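8 January 2020

I have lived in this apartment for 4 years and in that time I have owned, by my own reckoning, every storage product sold to people who think their problem is storage. Turntables for the spices. A shelf that goes on another shelf. A thing from Zilley that hangs inside a cupboard door and falls off whenever you open the cupboard door, which I kept for a full winter out of stubbornness.

So my new year's project is the counter. Just the counter. I'm not doing the cupboards, I'm not doing the fridge, and I'm certainly not doing the drawer with the batteries in it. The rule is that anything left out in the open has to be used every day or be nice to look at, and I get to be the judge of both, so you can see the weakness in the system already.

First casualty was the bread box. It was a handsome bread box and it had not contained bread since last April. It contained takeout menus, one of them for a place in Trullanstead that has since become a dentist. Out it went, and with it the Bouvier coffee grinder, a gift, loud enough that I used it twice and then went back to buying the ground stuff like a coward.

The dish rack was a harder decision. I grew up in a house where dishes were dried and put away the minute they were washed, and leaving a plate in the rack overnight was seen as the start of a slide. But I've gone over to the other side. I own very few plates I like, I use those same ones constantly, and the walk from rack to cupboard to table and back is a walk I no longer care to make. A wooden rack with a blue plate and a yellow plate standing in it looks close enough to a display that I've decided it is one.

Same logic for the mugs. I used to own 26 of them, and I know this because I lined them up on the floor in a mood. Most were promotional. I'm now down to the ones that get picked up first, and the mug tree, which I had always thought of as something your aunt has, turns out to be a perfectly good way of keeping yourself honest. No free peg, no new mug.

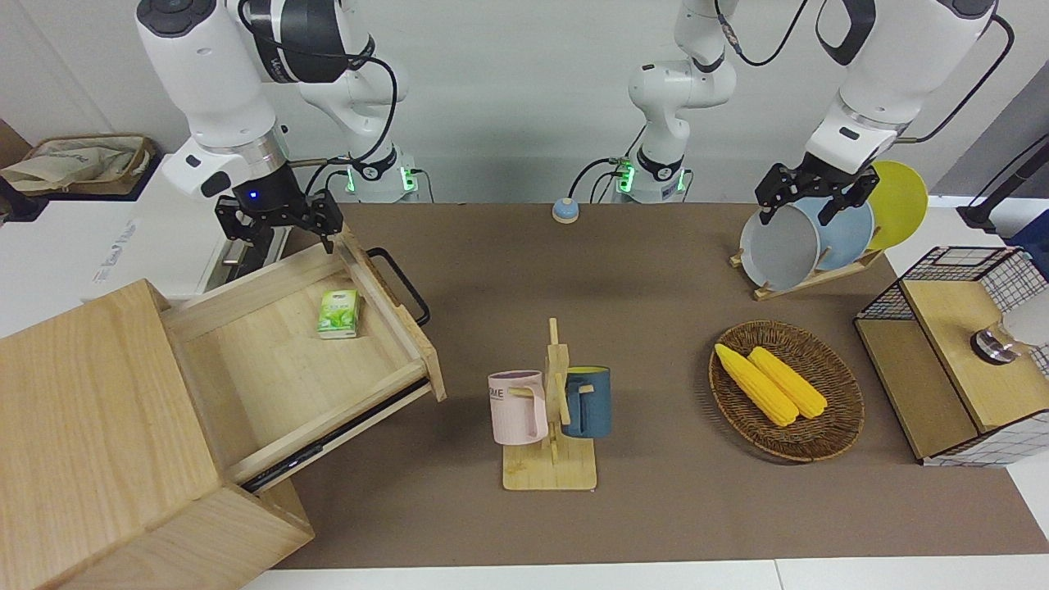

*Rack, mug tree, corn. The drawer is open and the tissues are in it.*

A word about the tissues. For years they lived on the counter, then on top of the fridge, then on the counter again. A small packet in a drawer is an obvious answer and it took me 83 dollars' worth of Ganach drawer dividers to get there, none of which I used. The packet just lies in there by itself. I keep expecting to put something next to it, and so far I have held out.

The corn is the part I can't defend under the rule. It isn't used every day. But I had the wicker basket already, it is a good dark brown basket, and an empty basket on a counter collects keys and receipts and then you have a basket of keys and receipts. Two cobs take up the space nicely. I tried lemons and they rolled.

What I haven't solved is the mail. It still comes in, it still gets put down on the nearest flat surface, and the nearest flat surface is now very flat and very inviting. I've moved it to a chair for the time being. The chair is in the other room and so, by the terms I set out at the top, does not count.

Wiping down takes less time, I'll say that - I used to spend 20 minutes lifting things up and putting them back in slightly worse places. Now I move the basket, wipe, move the basket back.

The bread box is still in the hallway, by the way, if anyone wants it. The menus are included.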